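Right. The results of the Mikuš footbridge competition went up on 20 April 2026, and having entered it, lost it, and eaten a whole malt loaf over it, I have thoughts. A short thread.

The brief wanted a covered footbridge over the canal, with room for a bench. The winner, by Zurnier, is called "Breathing Threshold". It has no bench. It has a "pause surface", which slopes.

Our entry was called "Footbridge". I see now where we went wrong.

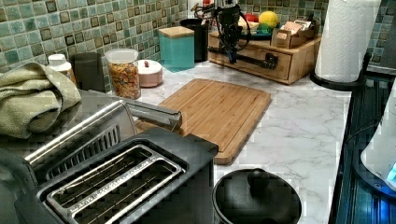

Oldřich Šimek: the slope is for rainwater, it says so on board two. You'd know if you'd read past the title.

Fair, Oldřich. I have now read board two. The slope is for rainwater "and other departures".

The jury report runs to 200 words and eleven of them are "dialogue". The bridge is in dialogue with the water, the water with the sky, and the handrail with the memory of handrails. I would have liked someone to be in dialogue with the wheelchair ramp, which arrives at a flight of steps.

I should say the drawings are gorgeous. That long section at dusk, with the heron! We had no heron. Iveta Šťastný wanted one and I said it would distract from the drainage details.

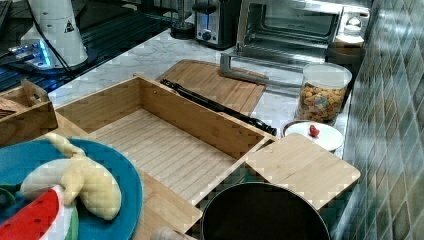 Still life with chopping boards, Monday-to-forever edition.

Some of you are asking about the fee. There were 12 weeks to produce four boards and a model, unpaid, and the model had to be delivered by hand. Ours went on two trains and a replacement bus. A man sat down next to it and asked if it was a shoe rack.

I've thought about it since, and it would make a very good shoe rack.

Runner-up was Ciltidau, whose bridge turned round to face the other way at night. The jury called it "brave". In a competition report, brave means the engineer has stopped picking up the phone.
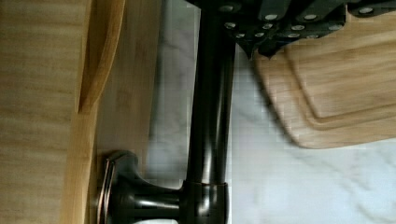

Tap, dark. Wood, pale.

Bohumila Machala, who taught me in second year, used to make us explain every scheme to her mother over coffee. If her mother said "and where does it go?" you had to start again. I'd give a lot to see her mother handed the phrase "a crossing that resists arrival".

I did go to the public exhibition. Most people walked straight past the boards and asked when the old bridge was reopening. It closed in December. There isn't a date.

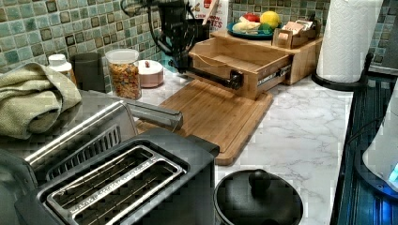
So will you enter the next one?

Probably. It's a bus shelter for Bindunon, the deadline's tight, and Iveta has already started on the heron.

Working title is "Bus Shelter". We're open to offers.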